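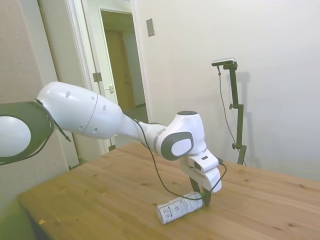

White robotic arm over a light-coloured wooden table, with a can on its side.

Small Accommodation Management
Handout 11: Cancellations, no-shows and overbooking
Updated Apr 4, 2023

Read this before the seminar and bring it with you. The Neltetti case at the end is the one we will work through in groups.

1. Terms

A cancellation is a booking withdrawn by the guest before arrival. A no-show is a booking where the guest neither arrives nor tells you. An early departure is a guest who leaves before the last booked night. Students often put all three under "lost nights" in their coursework. Keep them apart. They have different causes, and the money is usually handled differently.

Lead time is the number of days between booking and arrival. The notice period is the time before arrival at which a guest may still cancel without charge. Both are counted from the arrival date, and your terms should give an hour as well as a day. "Two days before arrival" has caused more arguments at reception desks than it is worth. "By 6 pm local time, two days before arrival" is better.

2. Types of rate

Flexible rate. The guest can cancel free of charge until the notice period begins. After that, most small properties charge the first night.

Non-refundable rate. Paid in full at booking, at a lower price. In this course we use a discount of 10 per cent for all exercises unless told otherwise.

Deposit rate. Part of the price is taken at booking and kept if the guest cancels late. Common for long stays, groups and island lodges where supplies are ordered ahead.

A property does not need all of them. A guest house with a handful of rooms can run quite well on a flexible rate and a deposit rate for the high season. Each extra rate has to be loaded, explained on the telephone and kept the same on every booking site.

3. Writing the terms

The guest should be able to find the following without scrolling through a page of small print: the last moment for free cancellation, the amount charged after that, how a refund is paid and how long it takes, and what happens if the ferry or flight is cancelled.

The last point is left out of most of the terms we looked at in March. The guest house at Ojo, which can only be reached by boat, had no wording on it at all. Its staff made a decision each time, and guests who compared notes at breakfast found they had been treated differently. The new wording lets a guest move the booking to another date without charge when the boat does not sail. It says nothing about refunds, which is still a gap.

Check the terms on each booking site against your own website. Where they differ, expect the guest to quote the one that suits them.

4. No-shows

Ring or message the guest on the evening of arrival before you release the room. Write down the time of the call. Do not release the second night of a longer booking until you have tried again the next morning, as people do miss connections.

Charging a card after a no-show is only sensible when the terms were accepted at booking and you have kept the record. A disputed charge takes staff time, and on a single cheap night you may decide to let it go.

5. Overbooking

Large hotels take more bookings than they have rooms and rely on some guests not turning up. For the properties in this course the answer is nearly always no. With few rooms, one wrong guess means a guest at the door with nowhere to sleep.

Accidental overbooking still happens, mostly when the same room is sold on two sites within minutes. If it does:
- find the other room first, then speak to the guest
- pay for the transport
- pay any difference in price
- refund the deposit the same day
- choose somewhere of the same standard or better

The Urerik lodge keeps a written arrangement with a neighbouring property for this. A copy is in the course folder.

6. Case for the seminar: Neltetti

The property sells a standard double at 55 per night on the flexible rate. A couple books 2 nights and cancels on the morning of arrival, saying the Wandex coach was full. The terms say the first night is charged after the notice period. The room is sold again that afternoon at the same price.

(a) What may the property charge under its terms?
(b) Would you charge it? Consider the resale.
(c) Work out the price of the same stay on the non-refundable rate.
(d) Draft the reply to the guest in no more than six lines.

Bring (d) on paper. We will swap drafts and mark each other's for tone.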